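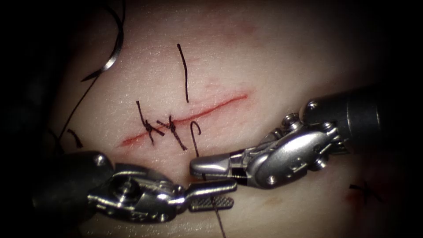

How a sewing robot gets ready for work

A robot can hold a needle. It has two arms, and at the end of each arm there is a long, thin tool with a small metal wrist and two jaws. The jaws close like your finger and thumb. In the photo the robot is practicing stitches on a pad of pretend skin, and two stitches are already tied on the left part of the red cut.

But who takes care of such a robot? At our practice center in Zorkesside we have one, and we call it Braletti. Every morning, before it may sew, people must prepare it. In this text you will learn how they do it.

First, the arms wake up

When the power is switched on, Braletti does not know where its arms are. Each joint moves a little to one side and then a little back. The computer watches and learns the position of every joint. During this time all people keep their hands away. It takes five minutes, and the arms make a soft humming sound.

Then, the tools go on

The tools are not fixed to the arms forever. They can be taken off, like the head of an electric toothbrush. A technician pushes the tool into its holder until it clicks. If there is no click, the tool must come out again and be put in a second time.

Look at the silver wrists. You can find small screws on them, and on the right tool also small wheels, called pulleys. In Braletti's tools, very thin steel cables run over such wheels. A motor pulls one cable and the wrist bends to the left. It pulls another cable and the wrist bends to the right. Your own fingers work in a similar way, with cords called tendons. Hold your arm below the elbow, move your fingers, and you will feel something moving under the skin.

Checking the jaws

The lower jaw of the left tool has a pattern of tiny crossed lines. It helps the jaw to grip. Thread is smooth and can slip away easily.

The technician looks at the jaws with a magnifying glass. Is there some dirt between the lines? Then it is cleaned out with a soft brush. Is a jaw bent? Then the tool goes in the red box and another one is taken. After this comes the thread test. The robot must hold a piece of thread while the technician pulls on it gently.

The notebook

Cables become tired after much bending. For this reason every tool has a page in the notebook, and after each practice the technician writes down how many times the jaws were closed. The oldest tool has 1229 on its page now. It was repaired one time in the workshop at Grurnen, where it got new cables.

Words to remember

Joint: a place where an arm can bend or turn.
Pulley: a small wheel that guides a cable.
Suture: the doctor's word for a stitch, and also for the thread.
Technician: a person who sets up machines and repairs them.

Try it at home

Take a drinking straw, a piece of string and some tape. Ask an adult to cut three small notches in one side of the straw, near the top. Tape the string to the top end, on the same side as the notches, and let it hang down along the straw. Hold the bottom and pull the string. The straw bends like a finger, and you have made a wrist with one cable. How can you make it bend to the other side too?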